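Make a Bottle Drip Waterer for Your Tomatoes

I love growing tomatoes, and for years I was terrible at watering them. I'd forget for three days, panic, drown them, and then wonder why every fruit had split down the side. Then my allotment neighbour Muthoni Ondieki showed me her bottle drippers and I've been hooked ever since! They cost next to nothing, you can make a batch in an evening, and the plants absolutely love them.

The idea is simple. You fill a plastic bottle with water, poke small holes in the cap, and push it neck down into the soil next to the plant. The water seeps out slowly, right down by the roots, and very little is lost to the sun.

What you need

Plastic drinks bottles, one per plant, with their caps (500 ml for pots, bigger for the open ground)
A darning needle or thin nail
A cork, to hold the needle while it's hot
A candle or gas ring
Sharp scissors or a craft knife
A bamboo cane for each bottle
Garden string
An old pair of tights

Step 1: Wash the bottles

Rinse everything out well, especially if it held juice or fizzy drinks. Sugar brings ants, and once ants find a pot they move the whole family in. Peel off the labels if you like things tidy. I leave mine on until they go soggy, then regret it in August when I'm picking bits of paper out of the beds.

Step 2: Make the holes in the cap

Push the blunt end of the needle into the cork, heat the tip for a few seconds, and press it through the cap from the inside. Do this by an open window as the melting plastic smells nasty. Start with 2 holes. You can always add more, but you can't take them away, and I have a drawer of ruined caps to prove it.

Clay soil usually needs more holes than a light potting mix. In my heavy ground at Grildale I ended up with 4 per cap, while the pots by the back door are happy with 2.

Step 3: Test it over the sink

Fill the bottle, screw on the cap and turn it over. With the base still in one piece you'll get a few drips and then it will stall, so squeeze gently to check that the holes are clear. What you want is a steady drip, never a stream. If it streams, swap the cap and try again with a finer needle.

Step 4: Cut the base

Stand the bottle up on a board and cut most of the way round, a finger's width above the bottom. Leave a small hinge so the base works as a flap. It keeps out leaves and slugs, and you can flip it open to refill. Keep your other hand well clear of the blade!

Step 5: Add a filter

Cut a small square from the tights and tuck it inside the cap before you screw it on. This stops grit from blocking the holes. Fikri Sinaga, two plots down from me, uses a bit of kitchen sponge and swears by it, so try that if you have no tights to spare.

Step 6: Plant the bottle

Dig a hole a hand's length from the stem, taking care with the roots. Set the bottle in neck down with the shoulder buried, tilt it slightly, and firm the soil round it. Push the cane in beside it and tie the two together. An empty bottle will blow over in the first decent wind.

Which bottles work best?

Stiff ones with a proper screw neck. Very thin water bottles crumple when you push them into the ground. A nice rounded shoulder sits snugly in the soil, and clear plastic lets you see the water level from the path.

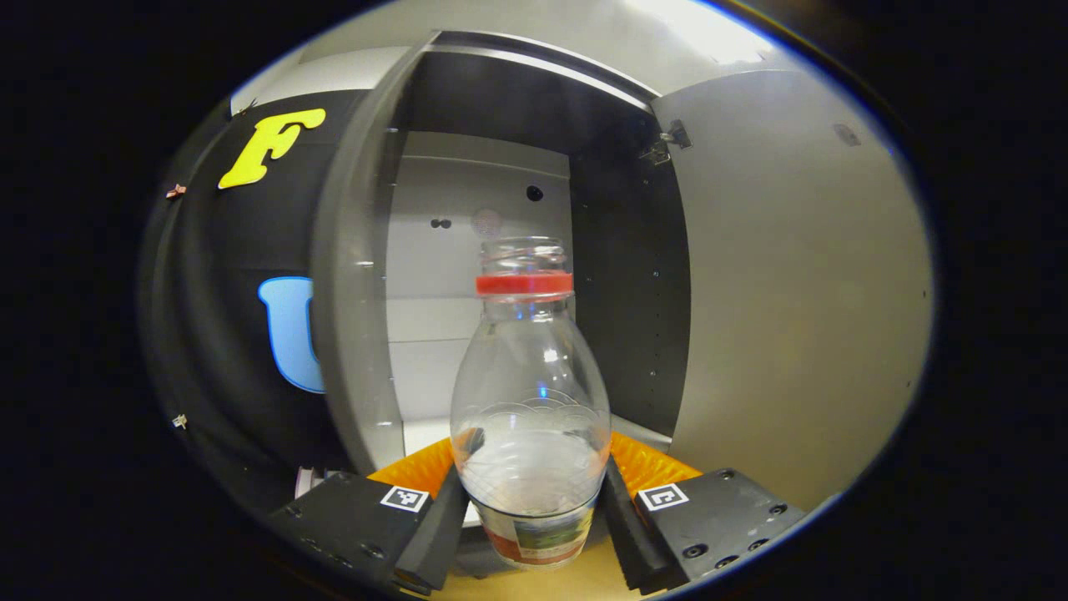 Clear bottle with a threaded neck and rounded shoulder, cap off.

How often to refill

My 1000 ml bottles last a day or so in hot weather and a good bit longer when it's cool. Fill them early, before seven if you can manage it, and give the soil a normal soak first. Dry earth pulls the water out far too quickly.

Feeding through the bottle works brilliantly too. Mix your tomato feed a bit weaker than the packet says and pour it in once a week after the first fruits have set.

At the end of the season

Pull everything up in October, rinse the caps, run the needle through each hole and store the bottles somewhere dark. Mine usually manage a couple of summers before they turn brittle, and then they go in the recycling.

Next up I'm trying the same thing with cucumbers, which drink like horses, so I'll add a note on how many holes they need!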